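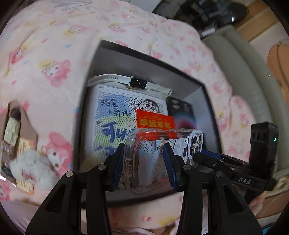

Packaging and Product Claims
Unit 4 handout: What a label tells you, and what it leaves out
Revised July 2020

Read this before the second meeting on labels. Bring one package from home, with all its printing intact. Food, cleaning products and phone accessories all work well. Cosmetics work too, but the print is small and you will need good light.

1. Claims and facts

Start by separating the two. A fact on a package can be checked with a scale, a ruler or a phone call. Net weight is a fact. A return address is a fact. A claim is a sentence that sounds like a fact until you try to check it. "Tough protection for everyday life" is a claim, and I have yet to meet a student who could tell me what result would prove it false.

Most packages mix the two on purpose. The fact lends its weight to the claim next to it. When you mark up your package, use one color for each and look at where the colors touch.

2. "Up to"

The two most useful words in the trade. A cleaner that works "up to 5 times longer" has promised you nothing at the low end. Zero falls within "up to 5." So does one. The phrase also hides the comparison: longer than what? An older version of the same cleaner? Plain water? If the package says, it will say so in a footnote, and the footnote is often on a different panel from the claim.

Treat "as much as" and "as little as" the same way. Also watch for "helps," as in "helps prevent scratches." A paper napkin helps prevent scratches.

3. Tested by whom

Take the Jayawardena clear case, which we use in the worksheet. The front of the box says "drop tested 300 times." I have read that box many times and I still don't know the following:
- from what height
- onto what surface
- whether one case was dropped 300 times or 300 cases were dropped once
- whether there was a phone inside
- what happened to it

The last one matters most. "Tested" means a test took place. It doesn't say how it came out. Students tend to read "tested" as "passed," and the designer of the box was surely counting on that.

The back panel says the work was done at "Nimbridge Labs." Fine. A lab name is worth something if you can find the lab, find the method and find out who paid. In this case I found a mailing address and a logo. Perhaps the tests were excellent. The box gives me no way to know, and I'd ask you to write exactly that in your answer. Do not write that the claim is false. You haven't shown that either.

4. Clear, natural, pure

Some words describe how a thing looks and get read as describing what it is. "Clear" is the mild version. It may be true on the day you buy the product and say nothing of a year later. Some clear plastics yellow with sunlight and handling, and "anti-yellowing" on a label usually comes with no time period attached. Ask: anti-yellowing for how long?

"Natural" is worse. The Prullholm soap label uses it on three panels, and the ingredient list is still 15 items long. Length alone proves nothing (a good soup has more), but go down the list and see which items the front of the package chose to draw a picture of. Then see how far down they sit. Ingredients are commonly listed from most to least, so an herb in next-to-last place is there mainly for the drawing.

5. Surveys on the package

"72% of users agreed." Agreed with what? Users found where? The Trirkcombe hand cream carries this line in large type, and the small type under it reads "self-assessment after two weeks." That means people were asked how they felt – usually people who got the cream free. There was no second group using a plain cream, or if there was, the package keeps quiet about it.

A percentage with no sample size should be read as decoration. I know that sounds harsh. Try finding one that improves when you learn the sample size.

6. For the next meeting

Write one page on your package. Quote the wording exactly, including capital letters and asterisks. For each claim, say what you would need to know before you believed it, and whether the maker could reasonably have told you in the space available. Sometimes there really isn't room. A web address would fit, though.

Skip the design of the package unless the design makes a claim (leaves, lab glassware, shields, water drops). Skip price. Don't guess at the company's motives. Please staple.

Worksheet B is due in October with the rest of the written work. The soap label is on the reverse side, and question 3 has a typo: "net wait" should be "net weight."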